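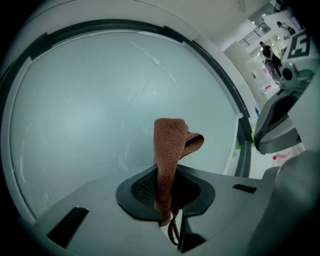
Clernthorpe Costume Library: Your Questions

We lend costumes to school plays, amateur theater groups, history clubs and anyone with a good party coming up. If your question isn't covered below, email or drop in on a Friday evening. We love talking about this stuff!

What do you have?

A lot of everything. There are 187 full outfits on the rails at the moment, plus hats, shawls, boots and one very large box of mustaches. The Victorian section is the strongest (we can dress a whole street of shopkeepers and still have bonnets left over), and the 1920s rail has grown wonderfully since the Bloxham Players cleared out their store. We're thin on medieval, especially for men. If you have a spare tunic, please think of us.

Can I come and try things on?

Please do! Pictures and measurements only get you so far, and half the fun is finding the coat you didn't know you wanted. There are two fitting rooms and a long mirror. Bring the shoes you plan to wear, or something with the same heel, so we can check hems.

How much does it cost?

A full outfit is $37 for up to two weeks. Single pieces go by the tag color: green is $4, yellow is $8, red is ask us. Schools borrowing for a production pay a flat $135 for the whole cast, and that includes accessories. We also ask for a deposit of $80 on anything with a red tag, which you get back when it comes home.

Can I alter a costume?

Yes, as long as it can be undone. Take up hems and sleeves with a long running stitch, move buttons if you must, and leave all the fabric in place. No cutting, no iron-on tape, no glue. Safety pins are fine on cotton and terrible on satin. If a bodice needs letting out, bring it back to us and we'll gladly do it, usually while you wait.

Do I have to wash it before I return it?

Look at the label we've sewn inside the collar or waistband. A blue label means wash it at home, cold, on a gentle cycle, inside out and with the hooks fastened. Use a plain liquid detergent and skip the fabric softener. A white label means leave the washing to us. Hang that one up overnight to air and bring it back as it is. Wool, velvet, anything boned and anything with beading will have a white label, and if a label has fallen off, treat the piece as white.

Please hang things to dry. The tumble dryer has already turned one of our frock coats into a child's size.

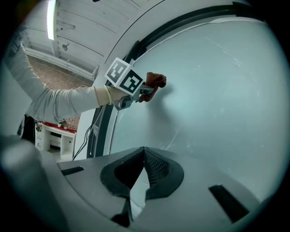 Hayley Lockwood wrote to us after borrowing six petticoats in September, and her tip was to put each one in its own zippered pillowcase before it goes in the wash. Hers came back without a single pulled thread in the lace, she said, and she now does the same with her kids' dance costumes. We've tried it on the Evora blouses and we're sold. Any cotton pillowcase will do, and if yours has no zipper you can tie the open end with a bit of ribbon.

What about makeup on collars?

Tell us! Greasepaint is much easier to shift when we know it's there. Dab the worst of it with a little dish soap and cool water, then stop. Rubbing pushes it into the weave. For long runs, ask for our detachable cotton collar liners, which are free to borrow and can be changed every night.

Something tore. Am I in trouble?

No. Costumes get danced in, fallen over in and sat on. Put any loose buttons or trim in an envelope, pin a note to the hanger and let us mend it. We'd much prefer a tear to a hurried repair in the wrong color thread.

Do you take donations?

All year, with great excitement. We're keen on real vintage coats, men's vests in larger sizes, and leather bags with some wear on them. Please ask before bringing wedding dresses.

Can you help with a show outside Clernthorpe?

Yes, we've sent trunks as far as Purska. You arrange the carrier and we do the packing, with a list taped inside the lid so that everything finds its way back.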